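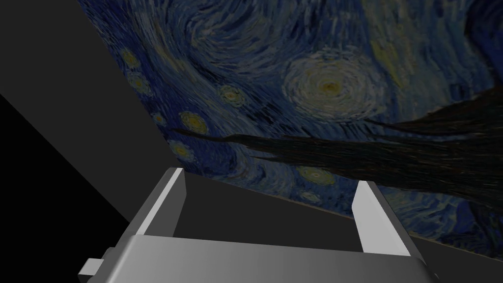 By Holger Backlund
June

Home | Checklists | Forms | Archive | Contact

Filed under: Buildings & Grounds / Walkthrough Sheets

Quarterly walkthrough, Brekke Annex, ground floor and stair B. Comments follow each item. Items marked OPEN carry over to the next sheet.

1. Exit doors open fully from inside without a key.
OK. East door drags on the threshold for the last few inches — plane the bottom edge before winter.

2. Exit signs lit, both faces.
OK, except the sign outside room 145. One face is dark. Replace the lamp, then press the test button and hold until the battery takes over. OPEN.

3. Corridor width clear for the full length.
Not OK. Stacked chairs outside 147 on arrival. Moved to the store room during the walkthrough. Stacking in the corridor is not permitted between events either.

4. Fire extinguishers mounted, pin and seal in place, gauge in the green.
OK at all stations. The tag on the kitchen unit is unreadable from grease. Vendor to rewrite it at the next service.

5. Wall-hung items fixed at two points.
Applies to framed pictures, notice boards and mirrors. Single-wire hanging is acceptable in offices only. The cork board by the stair moves when pushed at the lower corner. Add a second screw into the stud, not the plaster. OPEN.

6. Electrical panel accessible, door closed, circuits labeled.
Labels date from the 2000 rewiring and still list the old darkroom. Relabel circuit 2. Panel door latch OK.

7. Extension cords.
None in permanent use on the ground floor. One found under the reception rug, removed. Reception has asked for an added outlet, and the request is with Pliretti.

8. Stair B: handrail, nosings, lighting.
Handrail firm. Nosing strip lifting on the third tread from the bottom. Taped for now — tape is not a repair. OPEN.

9. Water heater closet.
No storage found inside. Relief valve discharge pipe runs to the floor drain. Slight mineral crust at the joint, no drip during the visit. Check again next quarter.

10. First aid cabinet.
Stocked. Eyewash past its printed date, reorder from Bornuvov.

Open items go to the Zalow office before the next walkthrough. Initial each one when closed and write the work order number beside it.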